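Two snipe on the Nekska flats, and one of them was wrong

I went out to the Nekska flats on Wednesday with very low hopes. It had rained all night, the causeway was soup, and I figured I'd get a few yellowlegs and a wet sock. Instead I got one of the best mornings I've had there since 2000!

The tide was well out when I reached the Ahonen end, so I set up the scope by the old pilings and started on the peeps. Mostly Least Sandpipers, a few Dunlin still in gray. Then two snipe came up out of the ditch, went around once, and dropped in the short grass right in front of me. Wilson's Snipe, sure, except the left-hand bird looked paler every time it turned, and when it stretched I got a broad white trailing edge on the wing. I nearly knocked the scope over.

I know, I know, single-observer Common Snipe. I want the underwing before I say anything louder than "interesting," and the light was flat. But that trailing edge! I watched for 24 minutes, filled a page of the notebook with terrible sketches, and then a harrier came through and everything left toward Livalmont.

I'm going back at first light with fresh batteries and the longer lens. If you bird the Gelto side, please check the wet corners by the sluice, and look at every snipe twice.

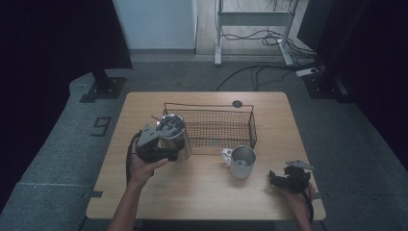
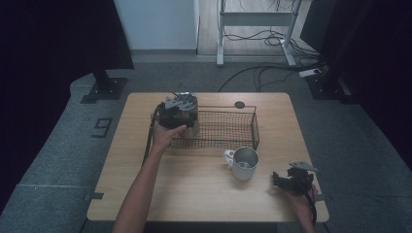
What should I look for on the underwing?
Pale, whitish bars on the underwing coverts point toward Common Snipe. Wilson's looks evenly dark and heavily barred there, and its white trailing edge is much thinner.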